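Reading time: 6 min

4. What the photographers kept, and why

We had expected, when we began sorting through the Lennox archive, that the pictures people chose to keep would be the ones they thought were best. That was our working guess through most of the first winter, and it took a good many cups of tea and a fair amount of gentle arguing before we let it go. The archive holds 2,226 prints and contact sheets made by members of a small portrait and still-life circle, and a great number of them carry pencil notes on the back. Those notes are the heart of this section, and we have tried to let them speak at their own pace.

The first thing to say is that the notes are seldom about composition. They are about the day. A print marked for keeping will often say who was in the room, what was playing on the radio, or that the light went before the second roll was finished. One sheet from a long August session has a note running down the margin and round the corner, all of it about a quarrel over a borrowed lens, with a single word – "keep" – squeezed in at the end. We were very fond of that one, and it went up on the wall above the scanner, where it stayed until the project closed.

To find out whether this habit lived on among photographers working today, we spoke with 30 of them, all of whom make pictures of people or of household things and show them in small galleries or online. Each was asked to bring a set of prints and to divide it, in whatever way felt natural, into pictures to keep and pictures to let go. We gave no rules and set no clock. Some sessions were over before the kettle had boiled, and others went on for up to 4 hours, with a good deal of wandering off into stories about teachers, landlords and lost negatives, which we were glad to hear and have mostly kept in the transcripts.

Donnie Cowie, who ran the sessions held at the Bimero rooms, noticed early on that people sorted portraits and still lifes quite differently. With portraits they talked as they went, and the talk was nearly always about the sitter. With still lifes they fell quiet. They would hold a print at arm's length, put it down, pick up its neighbour and then go back to the first. A cup and a plate, it seems, ask for a slower kind of looking, and the reasons given afterwards were shorter and harder to draw out (Figure 4). 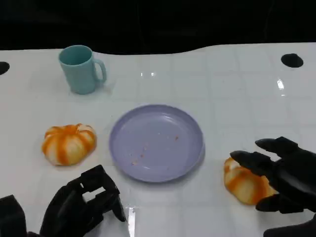 Figure 4. Mug and plate on a white tabletop, dark background.

Euan MacRitchie felt we were making too much of the quiet, and said so at some length when an early draft was read out at Sekero. In his view people fall silent over still lifes simply for want of practice in talking about them, and a group used to doing so would chatter just as freely as they do over faces. We think this is a fair point. The 54 transcripts, counting return visits, give it a little support, for those who had taught still life at evening classes did talk more, although they too slowed down when it came to the last few prints.

What we can say with more confidence is that the reasons changed on a second visit. A print kept at first for its colour might be kept later for the kitchen it was made in, or for a friend who had since moved away. The older pencil notes show much the same drift, with a second hand, or the same hand grown shakier, adding a line beneath the first. We return to these double notes in Section 5, where they are set beside the letters from the Torkent bequest.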